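Cleaning dust out of a desktop PC

Shut down, pull the power cord and hold the power button for 2 seconds. Lay the tower on its side and take off the side panel. Touch bare metal on the case before touching any board.

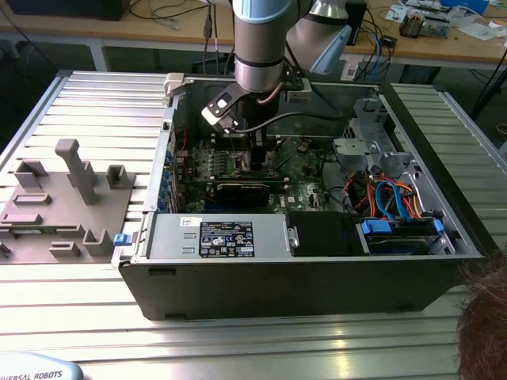
Use canned air in short bursts, can upright, nozzle a few inches away. Hold fan blades still with a finger — free spinning can wear the bearings. Do not use a household vacuum inside the case.

Wait 60 seconds before refitting the panel. Repeat every January, or every 26 weeks in homes with pets.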